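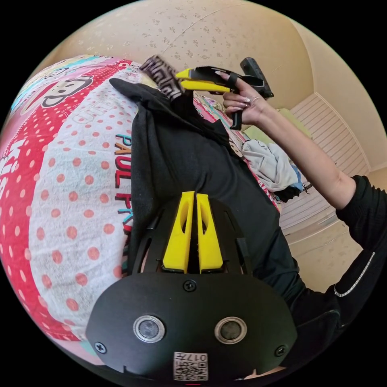 Chapter 12
Caring for Bedding and Clothing

Chapter 11 dealt with how cloth is finished before it leaves the mill. This chapter follows the cloth home. It covers sorting, washing, drying, pressing, and storage, in the order a household meets them, and it ends with a short section on mending. You will need the fiber table from Chapter 3, so mark that page before you start.

Key terms
agitation
bleeding
crocking
felting
hard water
pilling
relaxation shrinkage

12.1 Why Fabrics Wear Out

Most clothing is thrown away before the fibers themselves have failed. A shirt is given up when the collar frays, when the color goes dull, or when it no longer fits after washing. Sheets go thin in the middle, where a sleeper's shoulders and hips rub against them, while the edges stay nearly as strong as the day they were bought.

Wear comes from several sources at once. Rubbing breaks the short fibers at the surface of a yarn. On a blend of cotton and polyester, the broken ends tangle into small balls, and the stronger polyester holds those balls in place. This is called pilling. Sunlight weakens silk and nylon and fades many dyes. Sweat and body oil turn white cotton yellow if they are left in the cloth for a long time. Washing removes the oil but adds rubbing of its own, so every load is a trade between cleanliness and wear.

Water also matters. Hard water contains calcium and magnesium, which combine with soap to form a gray scum that settles back on the cloth. The textile workshop in Prelov, which we will visit several times in this chapter, had hard water from its own well until the town line reached it. Towels washed there were stiff after a few months. Halina Ostrowski, who ran the workshop laundry, kept a ledger of every load and noted the water source beside each one. Part of her ledger is reprinted in Section 12.4.

12.2 Sorting

Sorting is done by color first, then by weight, then by soil. Dark and bright items can lose dye in the wash, especially the first few times. Dye that passes into the water is said to bleed. Dye that rubs off a dry surface onto another is said to crock, and new denim is the usual case. A damp white cloth pressed against an inside seam for a minute will show whether a garment is likely to do either.

Weight is easy to overlook. A heavy pair of jeans in the same load as a thin blouse will rub the blouse hard, and the two will dry at different rates. Bedding should be washed apart from clothing. A sheet tends to roll up in the drum and trap small items inside it, where little water reaches them.

Close zippers and hooks, empty pockets, and turn knits inside out. Treat stains before the load goes in. Heat from a dryer can set a stain so firmly that a second wash will not lift it.

12.3 Shrinkage

Cloth is held under tension while it is woven and finished. When it gets wet, the yarns relax and the piece becomes shorter, and sometimes narrower. This is relaxation shrinkage, and most of it happens in the first few washes. Wool has a second kind. Its fibers are covered in tiny scales that lock together when they are moved about in warm water. The cloth thickens and draws in, and it cannot be fully stretched back. This is felting.

To measure shrinkage, mark two points on the cloth before washing, measure between them, and measure again once the piece is dry and lying flat. Divide the loss by the first length and multiply by 100. A strip marked at 400 millimeters that measures 388 after washing has lost 12 millimeters, or 3 percent.

Check Your Reading

1. Why do sheets thin out in the middle before they do at the edges?
2. How does bleeding differ from crocking?
3. A wool scarf comes out of a warm wash smaller and thicker. Name the process and explain what the fibers have done.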